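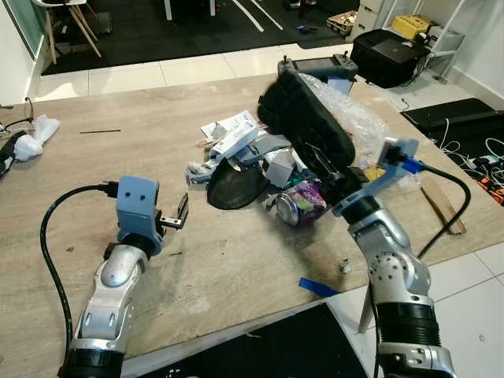 Two arms and the pile they were supposed to sort, at the Kiani open day.

I should say up front that I went in expecting to be unimpressed, so take this however you like. Kiani had its doors open for the afternoon, the flyer promised "a live look at automated waste sorting," and I had nothing better to do on 21 June 2025 than drive over to Clitorbridge and look at it.

The arms are the nice part. Silver, shiny, light blue housings at the ends with the grippers on them. They look like somebody cared. The table was another story, and I liked it better than anything in the brochure: bubble wrap, a crushed can, a snack wrapper, boxes, crumpled paper, and on top of it all a black fuzzy thing I took for a slipper. That's closer to my kitchen bin than I expected from a demo. Most of these events hand the robot a foam cube and wait for applause.

So, credit for the mess. Now the complaints.

The demo was on the schedule for 2 o'clock and it began a good while after that. When it got going, the left arm went for the can, closed on air, backed off, and tried again. It got it on the third go. People clapped. I didn't, but I did lean in. The can went to one side of the table, and then we all waited while the arms thought about the wrapper.

The wrapper was a problem. The gripper pinched a corner, lifted it, and dropped it back about where it had been. Then the other arm reached in, and the two of them hovered over the same spot like people trying to get through a door. Someone from the company pressed a key and we started over.

In the first run they cleared four items. In the second run they cleared five, and the presenter said this showed the system "improving." Maybe it did. It could also have been that the pile got shuffled between runs and the easy stuff ended up on top. I asked whether the software had changed from one run to the next and was told it had not. Then what improved?

I also asked how much of it was running by itself. The answer was that the system is called Firkero, that it handles "most of the decision making," and that a person can step in. I asked how often a person steps in. That depends on the task, apparently. I would have liked a number, even an ugly one. A sorting line that needs a hand twice a shift is a product. One that needs a hand every couple of minutes is a person with two very expensive pairs of tongs.

Nobody was rude about any of this, I want to be fair. The staff were friendly and stayed to talk after the crowd had drifted off to the coffee. One of them told me soft things are the hard part, bags and film and cloth, and that a can is easy once you know where its edges are. That was the most useful sentence I heard all day and it should have been in the talk.

The slipper, or whatever it was, did get picked up in the end. It hung by a bit of fuzz for a second and then it was back on the table.

There's another open day in July. They say the arms will be faster by then. I'll probably go, and I'm going to ask if I can bring my own garbage.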